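Changing the fingers and grip strips on a hand-held gripper

Filed under: Workshop notes, hand tools
Written by Shiuli Nanayakkara, with corrections from Imtiaz Gamage

These notes cover the two-finger hand-held gripper in the Olleck kit, the one with the ribbed soft fingers on white mounting plates. They deal with taking the fingers off, replacing the dark grip strips, putting everything back square, and checking that the camera still sees what it should. They don't cover the trigger linkage or the battery, which have their own page.

Allow most of a morning for the first one. After that it goes quicker, though the adhesive still needs its time under the clamp and there is no way round that.

When to do it

Grip strips wear from the tip down. The first sign is a shiny patch near the top of the strip, where it meets small objects. A strip that is shiny but still flat can be cleaned and kept. One that has lifted at a corner, torn, or gone hard should be replaced, and always replace both sides together. A new strip against an old one pulls objects towards the new side as the fingers close, and you will spend a long time looking for a fault in the linkage that isn't there.

Fingers themselves last longer. Look along the ribs for white stress lines at the root, where each rib joins the back of the finger. One fine line can be left and watched. If a rib has split right through, change the finger.

The plates hardly ever need changing. The usual trouble is a stripped screw hole, and that is nearly always down to somebody using a power driver. Use a hand driver.

What you need

A pair of fingers, left and right. They are mirror images and will not swap over.
A pair of grip strips.
The screws from the kit bag. Don't mix in screws from other kits, as the Ruretti ones look the same and are a little longer.
A hex driver that fits properly, not one that nearly fits.
Isopropyl alcohol and lint-free wipes.
Contact adhesive and a small brush.
Two flat wooden blocks and a light clamp.
A plastic scraper.
Fine abrasive paper, 200 grit.
A tray for the screws.
The setting gauge (the flat steel one, marked Tindano on the handle).

Taking the fingers off

1. Switch the unit off and disconnect the cable at the handle. The fingers should stay where they were left. If they drift, stop here and see to the linkage first.

2. Open the fingers fully by hand and lay the unit on its back on a folded cloth, with the camera facing up. Put the lens cap on. Adhesive on the lens is a much worse job than anything on this page.

3. Mark the plates. A pencil line across the joint between plate and carriage is enough. You will want it later.

4. Undo the finger screws on the left side, a quarter turn each at a time, working round. Once they are all loose, take them out and put them in the tray. Then do the right side. Keep left and right screws apart if you can.

5. Lift each finger away from its plate. There is a small locating peg on the back of the finger, and it can be tight. Rock the finger gently along its length. Rocking it from side to side will snap the peg.

6. If you are only changing strips, leave the plates on the carriage. Every time a plate comes off it has to be set again, and that is the slow part.

Changing the strips

Peel the old strip from the tip downwards. It should come away in one piece with steady pulling. If it tears, warm what is left with your hand for a minute and go on with the plastic scraper. Don't use a blade, as the finger is soft enough to be cut without your noticing, and a nick on the inner face will turn into a split.

Clean off the old adhesive with alcohol. Go lightly over the inner face with the abrasive paper, only enough to take the shine off, then wipe again and let it dry.

Offer the new strip up dry. The square end goes at the root and the tapered end at the tip. It should stop just short of the tip itself. If it overhangs, trim it now with scissors, before there is any adhesive on it.

Brush a thin coat of adhesive on both surfaces. Leave it until it no longer comes off on a fingertip. Vasanthi Weerasinghe, who did most of the strips in the last batch, lays them from the root and rolls them down towards the tip with the handle of the brush. I have tried it both ways and hers leaves fewer bubbles.

Put the finger between the wooden blocks with the strip side flat against one of them and clamp it lightly. The ribs should not be visibly squashed. Leave it for 2 hours at room temperature, and longer if the workshop is cold. In October, before the heating came on, we had a pair lift at the corner after being left for the usual time, so now we leave them over lunch as well.

Refitting

Push the finger back on to its plate until the peg clicks home. Fit the screws finger-tight, then nip them up in turn, working round as before. They need to be snug and no more. The plate is plastic and the thread is in the plate.

Close the fingers slowly by hand and look at the tips from the front. They should meet along the strips with no step between them. If one tip is forward of the other:

Check that both pegs are home. This is the cause more often than not.
Check the pencil lines. If a plate has moved on its carriage, slacken it, bring the lines back together and tighten it again.
If the lines agree and there is still a step, put the setting gauge between the fingers, close them on it, slacken both plates and let them settle against the steel. Tighten with the gauge still in place.

Open and close the fingers a dozen times by hand. You are feeling for a tight spot. Then reconnect the cable and do the same with the trigger.

Checking the view

The camera on this unit has a very wide lens, and it sits behind and above the fingers looking out between them. A plate that is slightly out will show up in the picture long before you would see it by eye, so do this check even if the tips meet nicely.

Take the lens cap off and bring up the live view. Stand at an ordinary table with a few ordinary objects on it. A bare bench is no good for this, because you need something with a known shape between the fingers. We use a computer mouse: it is low, rounded, wider than it looks, and there is always one about.

Hold the unit so that the mouse is midway between the open tips, without touching it. Keep your wrist level. Then look for the following.

Both fingers should come in from the lower corners, and each should lean in towards the middle by the same amount. The dark strip on each should face the object. Both white plates should show, with the same screw holes visible on each side. If you can see a hole on one plate that you can't see on the other, one plate is turned.

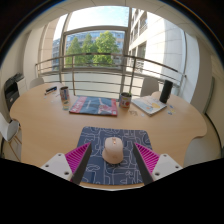 Fingers open either side of the mouse, strips facing inwards, three screw holes showing on each plate.

Don't worry about straight things looking bent. The table edge will bow and anything tall near the side of the view will lean. That is the lens, and it is the same on every unit. What matters is that left and right match.

The bottom of the view should be black, with a dip in the middle. If that black area is tilted, the camera has been knocked in its housing. Slacken the housing screw, turn the camera until the edge is level, and tighten it. Do this last, after the plates are right, or you will end up correcting one fault with another.

Save a still of the finished view and put it in the unit's folder under its number. The next person can then hold their own view up against it. Unit 2299 had no still for a long while and was set three times by three people, all slightly differently.

Grip test

Close the fingers on the mouse and lift it a hand's width off the table. Hold it there for a slow count of ten. Put it down, turn the unit a little, and pick it up again from another angle. The mouse should stay put in the strips without creeping. If it swings, you are holding it off-centre. If it slides, the strips want another wipe with alcohol, as new ones often have a slippery film on them from the packet.

After the mouse, try something thin, such as a pencil lying flat, and something smooth, such as a drinking glass (over the table, please, and with your other hand underneath). The pencil is the harder test. It only works if the tips meet properly.

Faults we have seen

Fingers close but won't open fully. A screw is standing proud on one plate and catching the carriage. Take it out and check that it isn't a Ruretti screw.

Clicking on closing. The peg is not home, or it has snapped. If it has snapped, the finger can be used for practice but shouldn't go back in the kit.

Strip lifting at the tip. Too much adhesive, or not left long enough. Peel it and start again. Topping up under the lifted corner never holds.

Object always drifts to one side. Strips not changed as a pair, or one finger is softer than the other from age. Swap in a matched pair and see.

View is hazy after the work. Alcohol vapour or a fingerprint on the lens. Use a dry lens cloth only.

Looking after it between changes

Wipe the strips with a damp cloth at the end of the day and leave the fingers open. Storing the unit closed puts a set in the ribs, and they take days to come back. Keep it out of direct sun, which hardens the strips.

Habibur Begum keeps the log sheet on the inside of the cupboard door. Write down the unit number, which side or sides were done and your initials. Count the hours from zero again after a strip change. We look at the strips every 100 hours of use, and sooner if the unit has been out on anything gritty.

Spare fingers and strips are in the Liyanage drawers, second from the top. If you take the last pair, tell Leobardo Contreras so that he can order more.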